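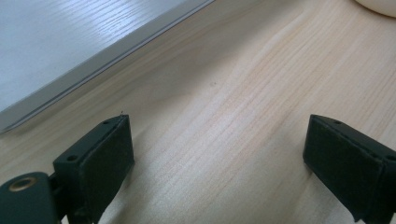
Hand-held gripper, fingers open, over a wooden tabletop at Rinberg.

News > Automation > Interviews

Remedios Ocampo plans equipment spending at Rinberg, and her first order was small: 2 hand-held grippers from Simmont.

"Each one cost us $176," she said. "I could sign for that myself."

The robot arm is a bigger question. Flustuleck quoted her 17 weeks for delivery, and the mounting work was priced separately at $2,609. She has put both on next year's plan and asked Ruchti for a second quote.

"Finger pads wear, so I budget spares from the start," Ocampo said. "Last time we forgot and paid rush shipping in January."

She expects to decide once the Ruchti quote comes in.

Contact us | Copyright Rinberg | Back to top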